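Product Review: Joteck Bench Arm with Rivas Task Simulator
Lalcombe Technical Services Review
Prepared by Davoud Salehi
Thursday, July 20, 2023

The Joteck bench arm is sold to small workshops and equipment rooms as a machine that can take over simple, repeated hand work. The supplier's brochure names sorting, fetching, wiping down, and the pressing of switches and buttons on fixed equipment. It is offered together with the Rivas task simulator, in which a buyer may build a copy of the work area and rehearse each job before the arm is allowed near anything of value.

Lalcombe was asked by several member workshops to say whether the arm is ready for ordinary chores. The package was assessed over five weeks at our Skerkcombe site. The first three were spent in the simulator and the remainder at the bench. The arm was bought at the full price and the supplier had no part in the choice of tasks.

Setting up

Installation was straightforward. The arm bolts to any firm table and draws power from a normal wall socket. The printed manual is clear on mounting and poor on everything that follows. Two of its chapters refer to menus that no longer exist in the current software, and staff relied for the most part on the help pages inside the simulator, which are better written. A person with no programming experience was able to record a simple movement on the first afternoon. Recording a movement that could be relied upon took considerably longer.

The simulator

The Rivas software is the stronger half of the package. Rooms are assembled from a library of furniture, flooring and equipment, and the lighting may be altered to suit. Our staff made versions of the stores counter, the packing bench and the equipment room, and each was in use within a day. Saving and loading are slow, and the undo command does not always restore the position of the arm.

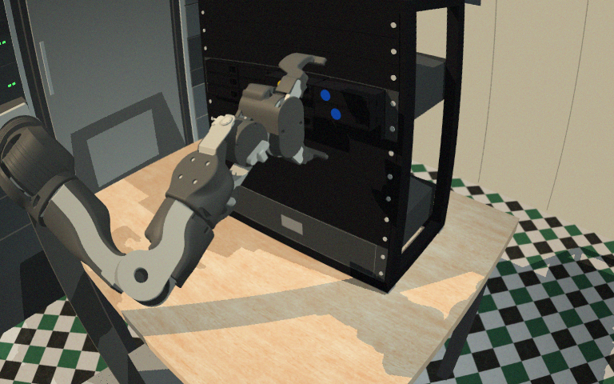 Work on panels and racks is the chore for which most members have enquired, and it received the closest attention. It asks little strength of a machine and a good deal of care. An arm on a table must bring its gripper up to the front of the equipment at the correct height, with the fingers clear of the rails, and then make contact with one small control and leave its neighbours alone. The two blue markers on the black rack unit are a fair measure of the difficulty, being small targets set one a little higher than the other, in front of which an open gripper looks very large. Shadow is a further trouble. Where it falls in uneven bands across a tabletop, as the simulator allows, a vision system may take the edge of a shadow for the edge of an object, and the software is to be commended for permitting this to be tried at no risk to real equipment.

In simulated trials of a single button press, the arm succeeded in 89 per cent of attempts. We regard this as encouraging. It should be remembered that a member of staff pressing the same button would expect to succeed every time.

At the bench

Results on the physical arm were lower. The same task was attempted 40 times on a disused rack at Skerkcombe, and the arm completed it on a little over half of those occasions. Most failures were of a minor kind, the finger stopping short or touching the panel beside the button. On 3 occasions the wrong control was pressed, and in a working equipment room that would be a serious matter.

Household-type chores were also tried. The arm placed dry cups on a shelf with fair success when the cups were of one pattern. It could not fold a tea towel in any manner that we would accept. Wiping a flat surface was done well, though slowly, and an operator had to wring out the cloth.

Noise was low throughout. The emergency stop is well placed and worked whenever it was used.

Assessment

The simulator may be recommended to any member wishing to plan a work area or train staff, and it can be bought separately. The arm is suitable for supervised trials and for teaching. It should not be left alone with live equipment, and members hoping to release staff from routine duties will find that one person is still needed beside the table.

The supplier has informed us that revised control software is due in September. Lalcombe will repeat the panel tests when it has been received, using the same rack and the same number of attempts.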